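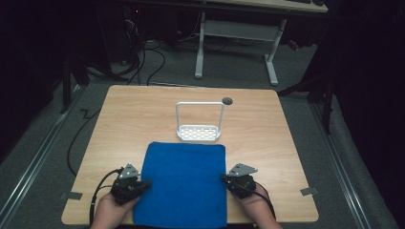 **AROUND THE COMPANY | Automation**

## Towel folding: what changes for the folding crew

Since April, part of the folding crew at Lozano has been working on a different floor and in a different way. Two people per shift now fold with hand-held grippers at a table in the training room. The recordings of that work go toward teaching the folding robots from Triseo, which are planned for the small-linen line at the Pukside plant.

A lot of questions have come in about this, at the shift meetings and in the break room, so we asked Rocío Sandoval to go over what has been decided and what has not.

The work itself is simple to describe. The folder holds a gripper in each hand, takes the cloth by its edges, and makes the same folds we make on the line. Then the cloth gets shaken out and put back on the table, and it starts over. Blue towels were chosen first because they are our most common item after white bath sheets. Other pieces will come later, including napkins and the aprons from the restaurant accounts. Fitted sheets are not on the list.

The target for the first stage is 4,000 folds. Each recording session is set at 133 folds, with a break after every session. People who have done it say the shoulders are fine but the hands get tired in a new place, mostly at the base of the thumb. Anyone who feels pain in the wrist should stop and tell the shift lead. You will not lose the hours.

Speed is not the point at the training table. Several folders came in working at line pace and had to be asked to slow down. A gripper has no feel for how thick a hem is, and a fold that fingers would fix without thinking has to be done on purpose. Brisa Barajas has written up her own way of taking the corners, and the sheet is now in the binder by the door. She suggests closing the fingers lightly on the hem first, checking that only one layer is caught, and then lifting. 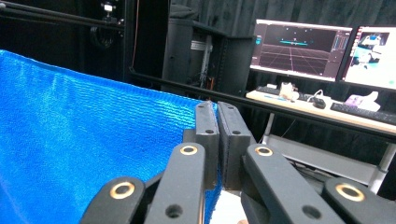 Melquiades Contreras said he had no complaint about the table work but wanted to know what happens to the folders on the small-linen line once the robots are running, and whether people teaching the machines were teaching themselves out of a job. He asked that the answer be put in writing.

The written answer, as it stands now, is this. No folding position will be cut during the first stage or during the trial that follows it. Folders on the small-linen line will keep their grade and base rate if they are moved to inspection, mending or packing. What happens after the trial has not been settled, and Rocío said she would not guess at it in a newsletter. The question is on the agenda for the next staff meeting, which is on Wednesday at the start of the afternoon shift. Night shift can attend and will be paid for the time.

There are some smaller changes too:

- Table sessions are paid at the folding rate plus the training supplement. The supplement was missing from the last pay slip for some people and will be added to the next one.
- Sign-up is on the Brikix schedule, under "Table." If you can't see it, ask the office to turn it on for you.
- Nobody is required to sign up. Saying no does not go in your file.
- Daily piece counts on the small-linen line have been lowered by 400 while people are away at the table. Supervisors have the new numbers.

The table sessions have also changed how some of us talk about the job. Estrella Montes has been asked to explain, step by step, how she squares a towel that came out of the dryer crooked, and it took her most of a morning to put it into words. She pulls on the short side first and lets the long side follow – most of the line does it the other way around. Her method is now being tried at two of the regular folding stations, with no robot involved.

Eliseo Arellano is collecting questions for the meeting. Put them in the box outside the supply room or give them to him in person. Names are optional. Questions about pay should go to the office as usual, so they can be answered before the next slip goes out.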